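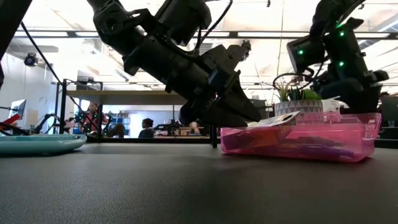
pink bin, plant, teal plate. sorting day, April 29, 2022

ok thread. finally doing the bin. the pink one. it has been the "I'll deal with it later" bin since we moved to Vultberg and later is now apparently

contents so far: purple things, orange things, red things. no system. whoever packed this (me) was in a mood

rule for today is 2 piles. keep, or goes to the swap shelf at Nemach. no maybe pile. the maybe pile is how I got a bin

the white flat one leaning up top gets dealt with first bc it's on top. that's the whole method

teal plate is for keepers. oval, shallow, so I can't heap stuff on it. learned that with the big mixing bowl, which just turned into a second bin

someone asked where the bin's from — Flimden, the little housewares place by the bus depot. they had pink and a sort of smoke gray. got pink bc you can see thru it and I thought seeing the mess would make me tidy it. reader, it did not

they're 7 bucks now btw. went up

also yes the plant is staying on the table. white pot with the gray triangles, everyone always asks about the pot. Thiele garden center, clearance rack, had a tag on it with item no. 3035 and no price so the guy just made one up

the spiky bit is doing great. the round bright green bit idk what that is tbh. came with it. if you know plants pls tell me

break. coffee. swap shelf closes at 5 so I have time, she said, confidently

update: dug thru the top layer. orange is mostly keep?? did not expect that. purple is mostly go

found a 500 piece puzzle coupon from Nemach, expired. that goes in the trash, which I guess is a third pile. fine. 2 piles and trash

red ones I can't decide on. NO MAYBE PILE. ok half and half

missed the swap shelf by ten mintues. bag is by the door, going tomorrow

anyway the bin is going back under the bench w/ only the orange stuff plus some of the red. lid would be nice. does Flimden sell lids seperately or do I have to buy a whole other bin, someone please say no

next up is the drawer under the microwave but that's a May problem

ppl are replying that the round leaf is a succulent. which ONE though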